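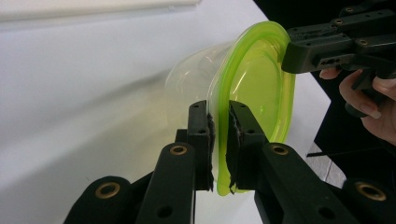 ## Colour variants missing from Vollia storefront after nightly sync

**Status:** Resolved, monitoring
**Reported by:** Océane Grewal, Housewares
**Assigned to:** Sivaprasad Nadar
**Systems:** Didero (stock), Vollia (storefront)
**Priority:** 2

### Reported problem

Food storage containers with a coloured rim are in Didero with stock on hand, but some colours do not show on the storefront. Lime green is the one customers are asking for. The product page loads, the colour menu opens, and lime is not in it. Searching by item code returns "no results". Other colours in the same range display normally.

Océane has tried:

- logging out and back in
- clearing the browser cache
- setting the item to Hidden, saving, and setting it back to Visible
- re-entering the stock quantity by hand

No change after any of these.

### Log

**Wednesday, 8:40 am - Sivaprasad**
Confirmed on the live site. Item record in Didero is complete: code, barcode, price, rim colour, photo. Visibility flag is on. Nothing wrong with the record that I can find.

**9:15 am - Sivaprasad**
Pulled last night's sync log. Job finished with status OK, no errors, no warnings. Rows sent: 2,000. The night before: 2,000. Same figure every night back to early February, and before that it varies. Looks like a limit.

**9:30 am - Sivaprasad**
Darcy, was anything changed on the export side in February?

**10:05 am - Darcy Cormier**
The Turcotte warehouse range was merged into the main catalogue that month. It pushed the active item count up. I didn't touch the export settings.

**10:20 am - Sivaprasad**
That fits. The export sorts by supplier code, then item code, then variant. Anything past the cut-off is never sent. The container range sits right on the line, so the first few colours go through and the rest are dropped. Items further down the list are missing completely, but most of them are slow sellers from Turcotte and no one had reported them.

**11:00 am - Sivaprasad**
Found the setting: Didero > Admin > Exports > Storefront > Batch size. Value is 2,000. Paging is off. With paging off, the job sends one batch and stops, and reports OK.

**11:10 am - Harpreet Thibodeau**
Can we just make the batch size bigger?

**11:25 am - Sivaprasad**
Tried it on the test store. Vollia times out on larger batches and rejects the whole lot, so we would lose the items that do go through now. Paging is the better fix. Leaving batch size alone.

**1:45 pm - Sivaprasad**
Turned paging on in test and ran the job by hand. First run failed on the second page:

```
page=2 status=rejected
reason: duplicate variant key
```

Cause: 12 variants in the Turcotte data have the rim colour typed into the item name as well as the colour field. Vollia builds its key from both and ends up with a clash. Sent the list to Annick.

**2:50 pm - Annick MacDonald**
Names cleaned up. Colour is now only in the colour field. I also changed "Lime", "lime grn" and "Green (lime)" to "Lime green" so they group under one swatch.

**3:20 pm - Sivaprasad**
Re-ran in test. All pages accepted. Spot-checked the container range, lime green is in the menu and can be added to a cart.

**4:30 pm - Sivaprasad**
Paging turned on in live. Ran the sync by hand instead of waiting for the overnight job. Completed. Océane, please check from your end.

**4:50 pm - Océane Grewal**
Lime is showing. Photo and price are right. The stock count is blank though.

**5:05 pm - Sivaprasad**
Stock counts come over in a separate feed on the hour. Should have filled in by now - please refresh.

**5:10 pm - Océane Grewal**
Filled in. Thanks.

### Root cause

Storefront export was limited to a single batch. The catalogue grew past the batch size when the Turcotte range was merged, and the job does not flag rows left unsent.

### Still open

- [ ] Alert when rows sent does not match active items (Sivaprasad)
- [ ] Check whether the Godik label export has the same setting (Darcy)
- [ ] Add a colour name list to the new item form (Annick)
- [x] Reply to customers who asked about lime green (Océane)

Ticket stays in monitoring until the overnight job has run with paging on. Harpreet to close.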